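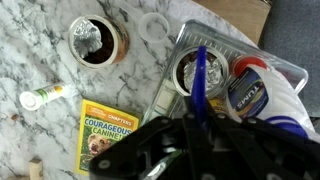 Fondby, an arm built at home
Wael Hamdy
Updated 10 May 2020

Fondby is a robot arm with a gripper on the end and a small camera by the wrist. It was started in February at the Caltonmont shared workshop in Plendton and moved to my place when I ran out of patience with the booking sheet. Its job is to pick up things I could pick up myself in a second. It does this slowly, and it needs a desktop computer to help.

The gallery is thin. I take plenty of pictures while something is working and then find I've kept the one where the gripper fills the corner.

The table
White marble pattern with gray and black veining. Good for dropping things on, bad for telling a camera where the table stops and a pale object starts. The first version of the vision code was very fond of the veins and tried to pick up several of them.

The gripper
Black links, metal pivot screws, jaws open. The links are the third design. The first one bent and the second one was lovely but wouldn't close. If you build one, put thread lock on the pivots before you route the cables. I have now done it in the other order twice.

The tray
Clear plastic, with a raised, ridged edge. The gripper has to come down inside that edge without climbing it, so I added a clearance setting, and then a second clearance setting for when I forget the first.

The cans
Open, dark inside, crumpled foil on top. Foil shines differently every time the arm moves, and the depth estimate goes off to live somewhere under the floor. I gave up on finding the top of the can and look for the side now.

The Tums
White bottle, red cap, dark blue label, lying on its side in the tray. A bottle on its side is a nice shape for two fingers as long as they arrive square to it. Squareness is on the list.

The paperback
"Courageous Canine!", with a brown dog on the cover. Flat things are still beyond Fondby. It can push a book quite firmly, and I have logged this as a feature.

The scoop
Clear plastic, long handle. See-through objects have their own folder of failed attempts, and the folder is called 428 because that's how many there were when I stopped naming them properly.

Parts and files
The motor driver board is a Kusuma, bought used from another workshop member, and it works fine apart from one channel that wants to be asked twice. The control script is 1790 lines long and will be posted when I've taken out the comments addressed to myself. Wrist speed is held to 36 degrees per second, which feels glacial until it's heading for your coffee.

Next up: a quieter power supply, and new finger pads.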